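Hanging System Vimine 341
Set-up guide for galleries and exhibition rooms
Section 5: Hanging framed drawings and works on paper

Read this section to the end before you take the first work from its box. Two persons are needed for frames wider than 100 cm.

5.1 Preparing the room

1. Check that the wall rail is fixed as explained in Section 4 and that both end caps are closed.
2. Switch on the room lights to the level which you will use during the exhibition.
3. Lay the frames face up on clean blankets along the wall, in the order of your hanging plan.
4. Remove the wrapping paper from each frame and put it on one side. Keep the corner protectors, you will need them for the return transport.

Note: Do not write on the wrapping with a ballpoint pen while the work is still inside. The pressure can go through to the frame. 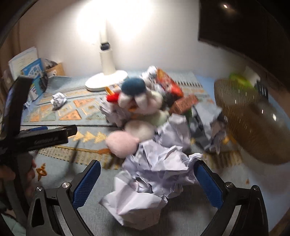
Fig. 5-1. Crumpled paper on the floor, between two blue gripper pads.

5.2 Hanging the work

1. Put the cord hook into the rail and turn it a quarter to the right until you hear a click.
2. Pull the cord down firmly with one hand. The hook must not move sideways.
3. Slide the two lower holders onto the cords and close the screws only lightly.
4. Lift the frame to the holders and let it sit. Do not let go before both holders carry the weight.
5. Measure the middle of the work from the floor. Most rooms use 150 cm, but follow your own plan.
6. Tighten the screws by hand. Pliers will damage the thread.

Caution: One pair of cords carries 20 kg at most. For heavier frames use the steel rods from the Manolakis set, which are ordered separately.

5.3 Light on works on paper

Drawings in pencil, ink or colored chalk should get 50 lux or less. Measure at the surface of the glass, with the meter facing the lamp. If the value is too high, dim the lamp first and move it only afterwards.

Note: After 3,000 hours the lamps of the Prerkley type become weaker. Measure again when you change them.

Questions about this section: Ismail Lamrani, technical service, Brurville office.
Text revised 7th September by Savvas Andreadis.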